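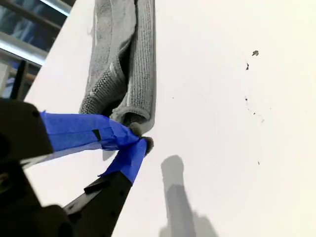 Ticket 200: Gray striped cloths, lint and curling hems
Product: Wedell cleaning cloth, gray
Status: open

Reported: Cloths leave gray fuzz on white tabletops after laundering. Hems roll and won't fold square. Wash program 37, normal dryer heat.

Tried so far:
- Washed apart from the cotton towels. Less fuzz, same curl.
- Skipped softener for 2 washes. No change.

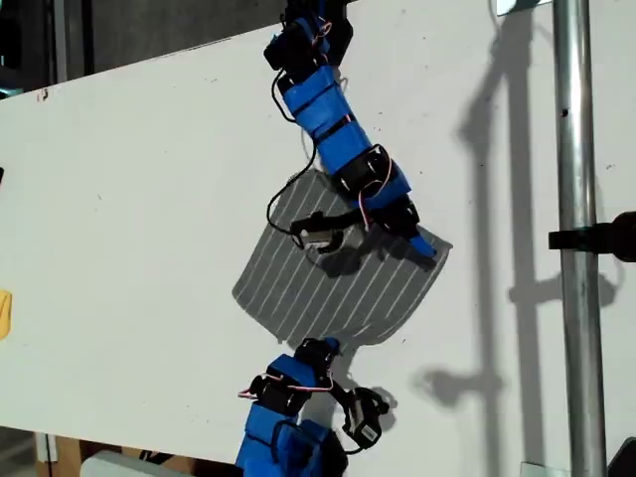 Gray striped cloth on the white board, one corner curling.

Next step: air dry flat, pull the hem straight by hand, fold once along the stripes. Hold off on ironing - the care label says no. 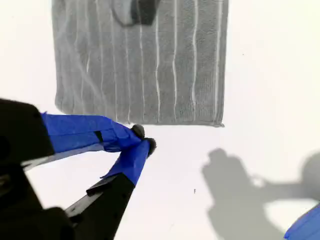 Delia Cisternas
Textile Support, Brivar

Lucyna, the rolled hem is a tension problem in the knit, so drying flat will help but won't cure it. Please send one washed cloth and one new one to the Grelturham office. Keep the other 9 in use until April and note any fraying here.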